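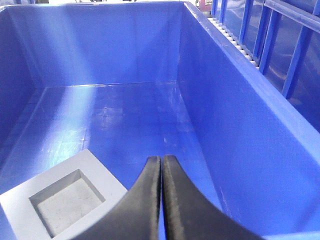 Cleaning and Resetting Plastic Storage Bins on a Rack

Plastic parts bins last for years if they get emptied and wiped on a schedule. These steps are the ones we use in the stockroom at Humphreys, and they work for any open-topped plastic bin on metal shelving.

What you need

Dish soap, a bucket of warm water, two microfiber cloths, a soft brush, masking tape, a marker.

Step 1. Empty one row at a time

Move the contents into a spare crate and tape the old label to the crate. Don't start a second row until the first is back in use. Shake out grit over a trash can.

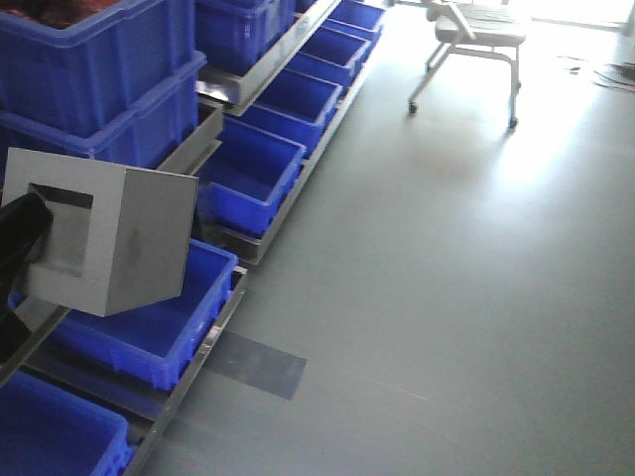 Prultden wrote in to say that their shop does the top shelf first, so dust falls into bins that haven't been washed yet. That works well if you have a step stool handy.

Step 2. Wash

Use a squirt of soap in 4 quarts of water. Brush the corners, then wipe the floor and the walls. Skip scouring pads, which leave scratches that hold dirt. Light scuffs can stay. Rinse with a clean cloth. 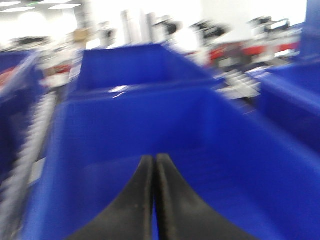

Can the bins go back on the rack while they are damp? Wait until they are dry, because cardboard boxes and paper labels pick up moisture from the bottom of the bin. Turned upside down on a towel, ours take 22 minutes.

Step 3. Check for damage

Press on each wall and run a finger along the rim. Set aside any bin with a crack. A cracked bin is fine for rags, but keep it off the upper shelves.

Step 4. Wipe the rack and sweep under it

Go over the rails and posts with the second cloth. If your rack has casters, look for string or tape wound around the wheels and cut it out. Sweep from the back toward the aisle.
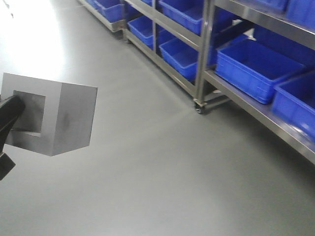

Step 5. Put the bins back and label them

Line up the front rims and put the heaviest parts on the lowest shelf. Write new labels before refilling. Our Vustulo stock list has 57 part names, so we print it and check off each one as it goes in.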